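Grurnix Bench Tops: Care and Finishing FAQ

Which way should I sand?
Along the grain, starting at 100 grit. Keep the sander flat where the lines bend into arches, as cross-scratches show up there once oil goes on.

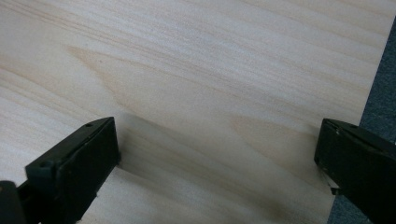
Remove dust with a vacuum and a lint-free cloth. Do not use a damp sponge between grits.

How do I treat smudges on pale wood?
Rub lightly with a clean white eraser. If a mark stays, wipe with methylated spirits and allow 9 minutes before checking the colour.
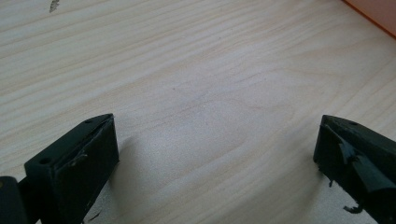 Can I use a coloured oil?
Test it on the underside first. Pale tops take up pigment unevenly, and clear matte oil gives the most predictable result.

How much oil do I need?
Allow 79 mL per coat for the standard top. Two coats are enough for indoor use.

Who handles finish queries?
Gwilym Meredith at the Lemville workshop. Quote the top's order number. The counter is closed Sunday.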